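3.2 Evaluation of the Bravo arm in a home setting

The Bravo kit is sold by Forkden as a complete tabletop manipulator for small laboratories. The manufacturer presents it as suitable for use outside an engineering room, and we wished to check this claim in an ordinary living space. The arm was therefore installed in a flat in Drerkcombe in May, with a wooden board as the working surface (Figure 1a). The household objects were chosen by Vittoria Marras, who had no part in writing the control software. 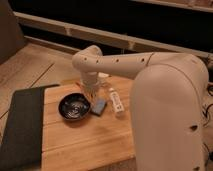 Figure 1a. The gripper at a clear glass; a black bowl, a small blue object and a white bottle lie on the board.

In total 417 grasp attempts were recorded, of which 139 used transparent objects. We treat these separately, as the Ukow vision module supplied with the kit estimates depth poorly on clear material. The operator was allowed 5 corrections per attempt — after this the attempt was counted as a failure. The gripper was not changed during the study.

A second difficulty concerns the reach. Objects placed at the far side of the board oblige the arm to extend over everything in front of them, and the planner must keep the links clear of taller items. Figure 1b shows the arm extended in this way.
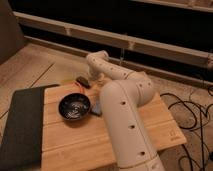 Figure 1b. The gripper close to a small dark object on the far edge of the board.

The kit was recalibrated 2 times during the study, on both occasions with the procedure given in the manual. We found this procedure clear, but it asks for a free area larger than our board — a point which the seller should mention before purchase.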